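Recipes Cleaning Laundry Garden Workshop Search

Tips > Laundry Room > Linens

Getting Old Table Linens Bright Again
By the Jondgate Home Page, December

I love a good cloth napkin, and I will happily buy a stack of yellowed ones at a yard sale and carry them home like treasure! Most of them come back beautifully with a long soak and a little patience (mostly patience). Start by sorting. Whites in one pile, anything with colored stitching in another, and anything with a hole or a loose hem in a third, because holes get bigger in the wash. Mend first, always.

For the soak, fill a tub or a clean bucket with warm water and stir in oxygen bleach until it dissolves completely. Check the package for the amount. Push the linens under and leave them for 8 hours. I start mine at bedtime and go look first thing in the morning, and the color of that water is so satisfying! If the yellow is stubborn, dump it out and go again with a fresh batch. Two soaks will shift most of it. Skip this for silk and wool, which don't like oxygen bleach at all. 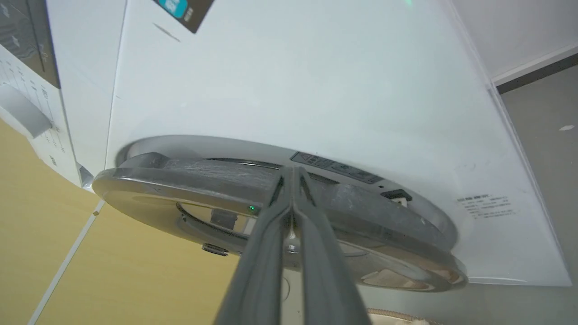
Grease spots need their own step. Rub a drop of plain dish soap into the spot with your thumb, work it in from the back too, and give it a few minutes. Candle wax gets scraped off cold with a dull knife, then pressed between paper towels with a warm iron. Keep moving to a clean patch of towel until nothing more comes through. Red wine is the one I get asked about most: blot, rinse with cold water from the back, then put it in the soak with everything else.

When you wash, give them room. A crammed load comes out creased and never rinses properly, and leftover detergent is what turns stored linens yellow again. I run an extra rinse every single time. No fabric softener, please! It leaves a coating, and a napkin that won't soak up a spill isn't much use at dinner.

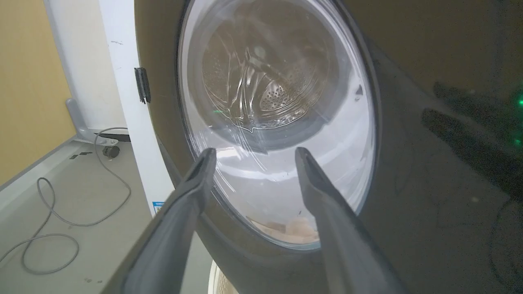 Dry them flat or on a line if you can, and iron while they're still a bit damp. Turn embroidered pieces face down on a thick towel so the stitches stay nice and puffy. A big tablecloth is easier if you fold it in half lengthwise, iron one side, flip it, then open it up and do the center crease last. My biggest one is 52 inches wide and goes quickly this way.

Starch only what you're about to use. For storage, roll the long pieces around a cardboard tube covered in acid-free tissue, and keep the napkins in a cotton pillowcase on a closet shelf.

Next: Polishing Brass Candlesticks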